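Larkus Table Top, Light Wood, Pale Finish

Product line: Ostapchuk workshop tops
Sold by: Gelov Home

Larkus is our table top for people who already have legs or a frame and want only the wooden part. We make it in one thickness and two lengths. The corners are softly rounded and the surface is finished at our workshop in Irirside before it goes to you.

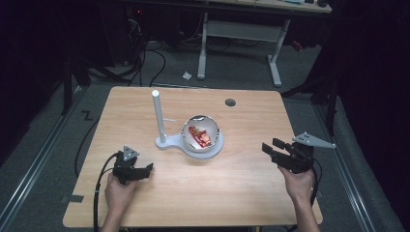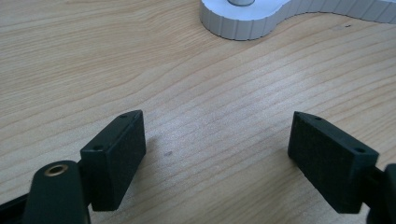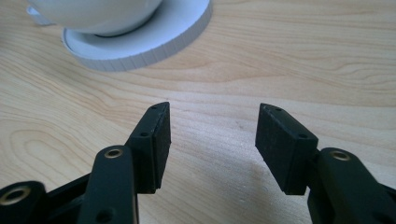
Pale wood, with the grain left to show.

Please understand that every top is cut from different boards, so the pattern of the grain can't be chosen. Some customers write to us and ask for a very calm surface, others want many waves. We can put a note on your order, but we can't promise. Small dark marks belong to natural wood and we don't accept them as a reason for return. A crack, or a corner damaged in transport, is another matter, and for this you have 45 days to write to us.

Cable hole

The top can be ordered with one round cable hole. Tell us the distance from the back edge and from the right edge, measured to the center of the hole. If you write nothing, we drill in our usual position. A top with a hole made to your measure can't be exchanged.

Finish and care

The finish is a hard wax oil in two coats. Wipe the top with a soft cloth and a little warm water, then dry it. Don't use kitchen spray with bleach. Hot pots need a mat under them. Once a year you can put on a thin new coat, one small can of oil is enough for the longer top. Leave it overnight, with the window open if the weather allows.

Mounting

No screws are in the package, as frames are very different. Use wood screws which are shorter than the top is thick, and drill small holes first. In the metal frame the holes should be slots, so that the wood can move a little between summer and winter.

Delivery

Tops leave the workshop every Thursday. The delivery fee is 11 dollars for the shorter length and 79 dollars for the longer one, which must travel on a pallet. Somebody must be at home to sign.

Comments

deskbuilder_w: Put mine on an old sewing machine frame. Heavy, so ask a friend to help you carry it. The color is a bit lighter than I expected but I like it.

Marrow22: Is the underside oiled too, or only the top side?

Gelov Home: Both sides, the underside has one coat.

Marrow22: Thanks, ordered the short one.

pinecone: The pallet fee is too high for me. Can I pick it up in Irirside?

Gelov Home: Yes, please write to us first so that we have it packed.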